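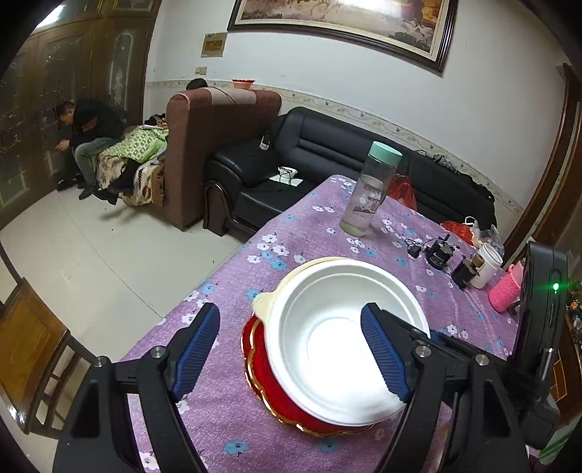 花柄のテーブルクロス、赤い皿に白いボウル

チームOneo 来季スタッフ募集(ロードレース・二輪)

取り急ぎ掲載。細かいところはあとで直します。

来季のメンバーを募集します。メカニック、タイヤ・燃料担当、データ担当、ピット周りのサポート、それとトランポの運転ができる人。締切は2018年9月30日。メール必着。過ぎたものは読みません、と書きたいところですが、去年も結局読みました。でも今年は本当に締めます。

チームについて

Oneoは二輪ロードレースのプライベートチームです。メーカー系ではありません。ワークスのお下がりもなし。監督はFlorante Sarmiento。元ライダー、今は監督兼チーフメカ兼経理みたいな感じ。ライダーは二人体制、来季も継続の予定。契約書の最終確認中なので名前はまだ出せません。応募者の方には面談のときに話します。

ゼッケンは137。ずっとこれ。変える予定なし。

車両はVomaverのフレームキットに市販エンジンを載せたもの。癖があります。フロントの接地感が出るまでが長い、出てからは速い。今季は前半まるごとセッティングに使いました。中盤から少し形になって、後半は予選が悪くて決勝で追い上げる展開ばかり。ピットで見ているほうは心臓に悪いです。来季は予選を何とかしたい。そのための増員です。

拠点はSendwoodサーキットの裏手のガレージ。正門からではなく、西側の搬入路から入ります。ナビだと正門に案内されるので注意。サーキットとは別の建物です、受付で聞いても分からないと言われます。

募集する仕事

(1)レースメカニック 2名

車体側と、エンジン・電装側。それぞれ担当を決めますが、レースウィークは境目なし。どっちもやります。

・走行前後の点検、増し締め、ワイヤリング
・ギア比変更、スプロケット交換、チェーン調整
・サスペンションの脱着(セッティングの指示は監督が出します)
・転倒車の修復。夜になることあり
・車検の立ち会い
・シーズンオフのエンジン開け、フレーム点検、部品の在庫管理

求める経験は、二輪の整備を仕事でやっていた人。販売店、用品店のピット、どちらでも。レース経験は問いません。二級整備士があると話が早いですが必須ではない。あと、トルクレンチを必ず使う人。「手の感覚で分かるんで」という人は申し訳ないけどうちでは無理です。

マーキングもお願いします。締めたら線を引く。引いていないボルトは締めていない扱いにします。監督がここは本当にうるさいです。

(2)タイヤ・ホイール・燃料担当

地味だけど忙しいポジション。今季はメカが兼任して回らなくなりました。最終戦の手前の大会では、ウォーマーの電源が入っていないのに誰も気づかず、コースイン直前で大騒ぎ。ああいうのをなくしたい。

・タイヤサービスとのやりとり、引き取り、管理表の記入
・ウォーマーの脱着、温度と空気圧の管理
・使用済みタイヤの整理(どのセッションで何周使ったか)
・レイン用ホイールの準備
・燃料の計量、給油、残量の記録

未経験可。几帳面な人がいいです。字が読める人。いや、字が人に読めるように書ける人。管理表は紙です。タブレットにしようという話は毎年出て、雨のたびに消えます。

危険物の資格を持っている人は書いておいてください。消火器の使い方は最初のテストのときに全員に教えます。

(3)データ担当

ロガーの吸い出し、グラフの整理、ライダーのコメントとの突き合わせ。解析までできる人は大歓迎。できなくても、吸い出してファイル名をちゃんと付けて監督に渡せれば当面は足ります。いまデスクトップに「最新」「最新2」「本当の最新」が並んでいて、どれが何のセッションか分かりません。助けてください。

・走行ごとのデータ回収とバックアップ
・気温、路温、風向きの記録
・ラップタイムとセクタータイムの整理
・ライダーからの聞き取りメモ

パソコンは自分のでもチームのでも。表計算が普通に使えること。学生可。工学系でなくて全然いいです。ただ、ライダーが走り終わってすぐの聞き取りは向き不向きがあるかも。機嫌が悪いときは本当に悪いので。少し待ってから聞く、でも待ちすぎると忘れる、その間合い。

(4)ピットサポート

サインボード、時計、パドックの設営と撤収、来客対応、昼の手配、買い出し、洗濯、その他もろもろ。何でも屋です。

・サインボードの表示出し(プラットフォームに立てるのは規則で年齢制限と人数制限あり。該当大会の規則に従います)
・テント、フロアマット、電源の設営
・スポンサーのお客さんの案内
・ライダーの水分、補食の用意
・グリッドでの傘、スタンド

サインボードは数字の板を差すだけに見えて、間違えるとレースが壊れます。残り周回を間違えて出した年があって、ライダーが一周早く手を上げました。今でも言われます。出した本人は今も監督です。

週末だけ、地元の大会だけ、という参加でもOK。全戦出られる人を優先はします。

(5)トランポ運転

中型免許以上、長距離の経験がある人。車両はWitkowskaから借りている箱車。パワーゲート付き。積み込みの順番が決まっているので最初は一緒に積みます。

・ガレージからサーキットへの搬入、搬出
・積み込み、荷締めの確認
・日常点検、給油、洗車

運転は必ず交代制。一人で夜通し走らせることはしません。レース後の夜は、決勝に出て作業したスタッフにはハンドルを握らせない決まりです。なので運転専任がどうしても欲しい。(1)との兼任は不可、(4)との兼任は相談。

待遇

(1)は契約スタッフ。シーズン契約、月額は経験によるので面談で。試用期間あり。
(2)(3)(5)は日当制。金額は役割と経験で決めます。最初に紙で出します。口約束なし。
(4)は謝礼制で、1日3000円。少なくてすみません。食事は出ます。

交通費は、集合場所のガレージまでが実費、上限は1回700円。ガレージから先はチーム車両に同乗なので自己負担なし。遠方から直接サーキットに来る人は別途相談。領収書は必ずもらってください。もらい忘れは出せません、これも経理(=監督)がうるさい。

宿泊はチームで手配。相部屋です。いびきのひどい人は申告してください、部屋割りを考えます。女性スタッフの部屋は別に取ります。

チームシャツ、ピット用の防火エプロン、耳栓は支給。安全靴は各自。レインウェアも各自、上下セパレートのもの、色は黒か紺。

保険はチームで加入します。加入に必要な情報を契約時に書いてもらいます。未成年は保護者の同意書が必要。

スケジュール

ざっくり。

・書類の確認 締切後すぐ
・面談 ガレージにて。遠い人は電話可
・顔合わせ、年内
・オフの作業 冬のあいだ。(1)は基本出勤、ほかは任意
・テスト 年明けから
・開幕前の全員練習 ピット作業の通し、設営の通し
・Sendwood大会 5月

5月のSendwoodは地元なので全員参加でお願いしたいです。お客さんも来ます、スポンサーも来ます、監督の親戚も来ます。ほかの大会の日程は主催者の発表待ち。出たらすぐ流します。

一日の流れ(予選日の場合)

朝、ゲートオープンと同時に入場。設営の続き、暖機。暖機の音出し可能時間は会場ごとに違うので必ず確認。ブリーフィングはライダーと監督が出ます。その間に車検に持っていく。タイヤを受け取ってウォーマーを巻く。走行。戻ってきたらまず温度と空気圧、それから燃料の残り、それからデータ。カウルを外して点検。聞き取り。昼はばらばらに食べる。午後も同じ。夕方にミーティング、短いです。作業が終わった人から宿へ。転倒があれば残業。

決勝日はこれに撤収が付きます。撤収がいちばんしんどい。雨だともっとしんどい。テントは濡れたまま積むので、翌日か翌々日にガレージで干します。干しに来られる人は助かります。こちらも日当が出ます。

応募できる人

・18歳以上((4)の一部作業は16歳から可、要相談)
・時間を守れる人
・分からないときに分からないと言える人
・パドックで他チームの悪口を言わない人
・走行中のピットで走らない人。本当に走らない
・SNSに車両の中身を載せない人

国籍は問いません。監督は日本語と英語、どちらもいけます。ミーティングは日本語中心。専門用語が通じればだいたい何とかなりまます。

ライダー志望の方からの応募もよく来ますが、今回はライダーの募集ではありません。スタッフから始めていつか乗りたい、という人はそれはそれで歓迎です。ただ乗せる約束はできません。

喫煙は指定場所のみ。ピット裏は禁煙。飲酒は作業が全部終わってから、翌朝運転する人はなし。

応募方法

メールで。件名は「スタッフ応募」+希望の番号+名前。例えば「スタッフ応募(2)」のあとにお名前。番号がないと振り分けで迷子になります。

本文に書いてほしいこと

・名前、年齢、住んでいる市町村
・連絡のつく電話番号と、出やすい時間帯
・希望の仕事(複数可、順番を付けて)
・整備、運転、レース関係の経験。なければ「なし」で
・持っている資格と免許
・参加できる大会の範囲(全戦、地元のみ、など)
・シャツのサイズ
・アレルギー、持病で知らせておいたほうがいいもの(書ける範囲で)
・ひとこと

履歴書は(1)だけ添付してください。写真なしで構いません。ほかは本文だけでOK。志望動機を長く書いてくれる人がいますが、短くていいです。読むのが夜中なので。

メールアドレスは当サイトの「連絡先」のページにあります。電話での応募は受けていません。ガレージは作業中だと電話に出ません。聞こえないです。

返信は順番に。しばらく待っても来ない場合は迷惑メールのフォルダを見て、それでもなければもう一度送ってください。今季の募集のとき、添付が大きすぎて届いていなかった人が何人かいました。

見学

ガレージの見学は可。事前にメールを。作業日は不定期なので、こちらから日を出します。つま先の出る靴は不可。車両の写真は監督に聞いてから。カウルを外しているときはだいたいダメと言われます。

サーキットでの見学は、パスの枚数に限りがあるので応募者優先。観客としてパドックに来てもらうのは歓迎です、137のテントに声をかけてください。走行直前と直後だけは避けてもらえると。

よくある質問

・バイクに乗れないけど大丈夫か
大丈夫です。免許がないスタッフもいます。押して歩けるようになってもらいますが、それは教えます。倒しそうになったら無理に支えないで離れてください。

・体力は必要か
(1)(2)(5)は必要。ホイールを持って何往復もします。(3)は立ちっぱなしに耐えられれば。(4)は暑さ。夏のアスファルト、きついです。

・会社員だが続けられるか
今の半分以上が会社員です。木曜入りとか金曜入りとかではなく、その大会の搬入日に間に合うかどうかで見ます。搬入に来られない人は予選日の朝から合流で。有休の相談は早めに自分の会社と。

・途中で辞められるか
辞められます。できれば大会の合間に言ってください。

・工具は自分のものが必要か
(1)は使い慣れたハンドツールがあれば持ってきてほしい。名前を書くかテープを巻くかしてください。なくてもチームのものを使えます。大会後の工具確認は全員でやります。足りなければ出てくるまで帰れません。

・レースの結果で日当は変わるか
変わりません。勝っても同じ。勝ったら肉になります。

・転倒したときは
ライダーの確認が先。車両はあと。コースサイドに勝手に行かない。オフィシャルの指示に従う。回収車が戻ってきたら、オイルと燃料の漏れを見てから中に入れます。ここは最初の練習で通しでやります。

・以前応募して落ちたがまた出していいか
ぜひ。前回は枠が少なくて断った人が多かったです。

監督から

「急いで書いてくれと頼んだので雑な募集ですが、仕事は雑ではありません。速いチームより先に、抜けのないチームにしたい。ボルト一本、記録一行、それを嫌がらない人と来季をやりたいです。経験は入ってからで間に合います。面談ではコーヒーを出します。まずいです。
Florante Sarmiento」

追記

・(5)の免許について質問が来たので。限定付きの人は、限定の内容をメールに書いてください。借りている車両に乗れるか、こちらでWitkowskaに確認します。
・(3)のロガーのソフトは使い方の資料あり。入ってから渡します。事前の勉強は不要。
・(4)の友人同士での応募は可。メールは一人ずつ別に送ってください。
・Vomaverのフレームを触ったことがある人、もしいたら書いておいてください。喜びます。
・駐車場はガレージ前ではなく搬入路の手前の砂利のほう。面談の人も同じ。隣の工場の前には停めないこと。

以上、応募お待ちしてます。

Oneo スタッフ募集係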